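The Bun on the Lavender Plate

By Adanech Wolde
March 5, 2025

177 shares | 14 comments

I have been thinking about plates for most of this winter, which my family will confirm. It started with a bun. A striped one, cream and orange, scored so that it puffs into fat segments like a little pumpkin, and I put it down on a plain white dish and felt nothing at all. Then I tried it on lavender and wanted to phone someone.
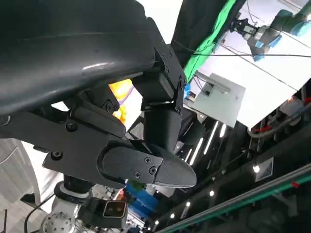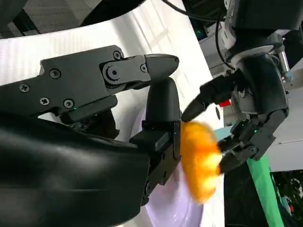
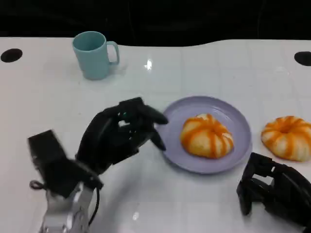 Orange and purple have no business being so happy together. Put a warm, loud color next to a cool, quiet one and the warm one seems to get warmer. Painters know this, florists know it, and Kanchan Shukla has built a small pottery business on it. Her studio, Kurian, is on the hill road out of Trurkascombe, above the feed store, and when I went up in January the windows were fogged to the top and every shelf was full of the same three pale colors.

"People ask me for white," she told me, wiping down a wheel that already looked clean to me. "I like white. I have white at home. But you put a white bun on a white plate on a white table and where did your breakfast go?"

She sold 773 pieces last year, nearly all of them small plates and mugs. The plates come with a raised rim – a proper one, high enough to stop a crumb or a rolling grape. The mugs are a soft blue that drifts toward teal depending on the hour, and she leaves them matte because she likes the way they feel with cold fingers wrapped around them. I do too. I bought two and carried them down the hill inside my hat.

What I love about a table laid with so little on it is how much every choice starts to count. A mug, a plate, a couple of buns. With a full brunch spread you can hide anything behind the jam. With a mug and a plate, the distance between them is practically a decision! Kanchan moves things by the width of a thumb. She'll set the mug back and to the left with its handle turned in toward the plate, stand up, frown, sit down again, and turn it once more. I laughed the first time. By the end of the afternoon I was doing it myself.

She has a few habits I've stolen outright. The first bun goes on the plate a little off center. The second one goes straight on the table, beside the plate, as if it had been put down by somebody who meant to come back for it. A plate with two buns squeezed onto it looks like a serving. One on and one off looks like a morning.

And then there are the buns themselves, which deserve a lot more than the paragraph I'm going to give them. The pumpkin shape is old in our valley, or at least older than me. My aunt made them for harvest and then, by popular demand, for every other time of year. You split your dough in two, color one half (she used carrot juice boiled down until it was nearly syrup, and a pinch of turmeric), roll the colored half into ropes, and lay the ropes over a plain ball like the spokes of a wheel. Press your thumb down in the middle where they all meet. That dimple is the whole trick, and if you're shy about it the bun will rise into a plain dome with stripes and look like a beach ball. Press harder than you think you should.

Zasholm, the bakery by the bridge in Trurkascombe, makes them on weekends and sells 200 in a morning. I got there late twice. On the third try I came away with four and ate one in the car, still warm, tearing it apart along the stripes. The orange parts are a touch sweeter. I'm almost sure of that, although my husband says I'm eating with my eyes.

Shape matters more than I used to give it credit for. A round bun on a round plate is a circle inside a circle, and then the mug adds its oval opening, and suddenly there's a kind of family resemblance running over the table. I tried the same bun on a square slate I was given as a wedding present and it looked like evidence. The slate now lives under a fern.

Surface matters too. A shiny tabletop throws light back up at you, so the glaze on the dishes doesn't have to. That's where a matte mug comes into its own – it sits there soaking up the brightness, with a soft shadow beside it, and your eye gets a place to rest. If your table is dull old oak like mine, go the other way and get something with a bit of gloss. Kanchan keeps a bin of test tiles for this and lends them out. You take a handful home, leave them on the table overnight, and look at them before you've had coffee. Whichever one you notice first wins.

Color is the part everybody worries over, and I'd say worry less. Pick the food you eat most. For me that's bread and eggs and squash, so warm stuff, all of it yellow through orange, and the lavender makes every bit of it look better than I cooked it. A friend who lives on salads tried my plates for a week and gave them back; her greens looked tired on them. She has since gone over to a deep rust pink from Vuvmont, a two-person workshop farther up the coast, and now her lettuce looks as if it were picked for a portrait.

Kanchan's next batch is already spoken for, but she's building a second kiln in the yard, and the plan is to have seconds for sale off a trestle table on open days. Seconds are where I'd start anyway. My favorite plate has a wobble in the rim you can feel with a fingertip, and a spot underneath where the glaze pulled back and left bare clay. I turn it over to look at it more often than I'd admit to her.

She starts on bowls next. Pale green, she thinks, or possibly gray, and she wants them wide enough for soup with a bun torn up in it. I've asked for four.

Comments (14) | Share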